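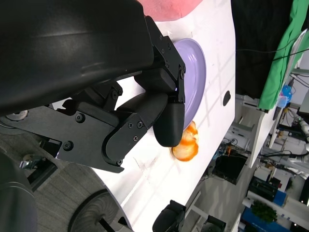

Lavender plate on a white tabletop.

Kovovetti Bag Listings — README

Hello, and thanks for stopping by! This folder holds the product listings for camera bags, straps and padded cases that we pulled together from the Kovovetti shop pages, tidied up a little and saved as one plain table. There are 1056 listings in all, one per row, and each has a title, a part number, a price, a sale price (if there was one) and the seller's own blurb, typos and all.
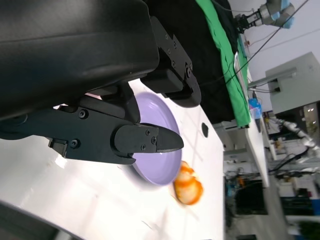 Mahlangu

I started on this in August, when I wanted a new shoulder bag and couldn't make sense of the discounts. The same bag would be 20 percent off on one page and full price on the next, so I began keeping notes — and the notes grew!

A few things to know before you dig in. Prices are in dollars, without shipping. Blurbs are cut at 3000 characters. If the color is missing, the seller left it out, and I haven't tried to guess. Around 80 rows have no part number, mostly the Rullirdale straps, so please match those by title instead.

The file called iltden_old is an earlier copy with the Iltden sleeves counted twice. I keep it only so that older links still work — please use the main table for anything new.

Last updated Thu 6 December. Corrections are very welcome, just send the row number and the fix.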